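Ginasby Adds Drop-Off Day for Household Plastics

Mar 22, 2025

Ginasby residents can bring worn-out brushes, dish racks and other hard plastics to the Trundari Street depot on the first day of each month. The limit is 2 bags per household. 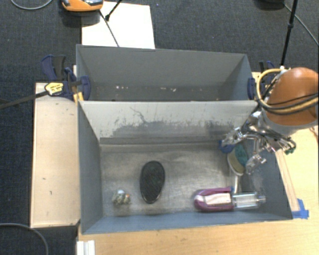 What happens next

Vodent, the town's waste contractor, will sort the items by hand. Last October's trial brought in 288 bags. Paint cans and batteries are still not accepted.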